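# Herkow Press Freedom Incident Tables

Incident records on threats against reporters and rights workers, coded from local newspapers and court notices in Herkow and Whitcombe. The set holds 631 rows in 27 columns, one row per incident. Dates are kept to the month.

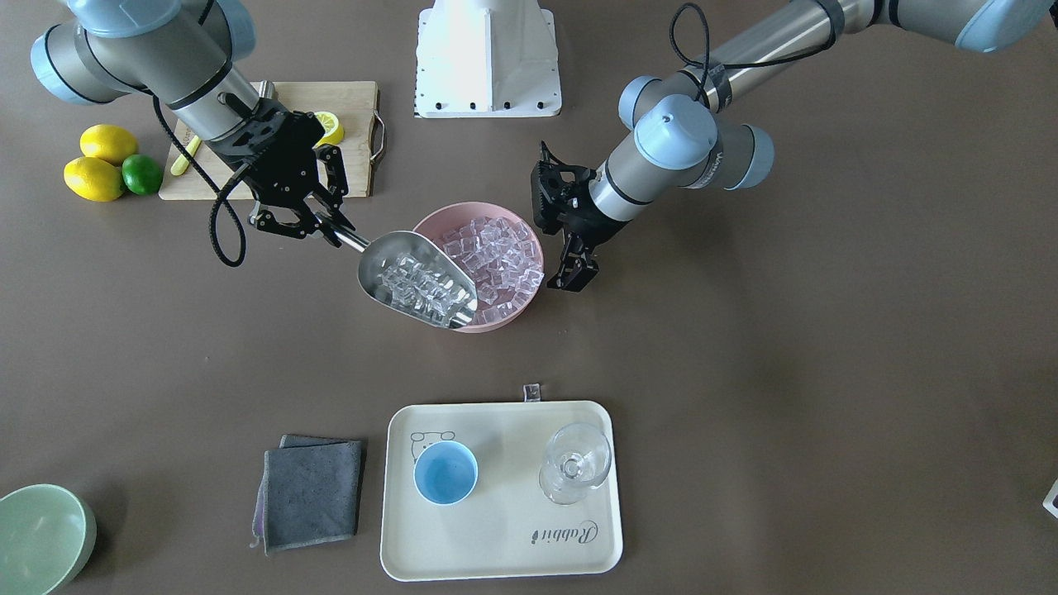
Ice scoop at the rim of a pink bowl of ice cubes.

Names of victims are replaced with a case key. The `status` field is one of `open`, `charged`, `closed` or `unknown`. Free-text notes run up to 40 words. Rows from Stulow use an older coding sheet and leave `agency` blank.

Known gap: court notices for October are missing.

Related

- Laron Court Notices
- Stulow Coding Sheet, old version
- Whitcombe Newspaper Index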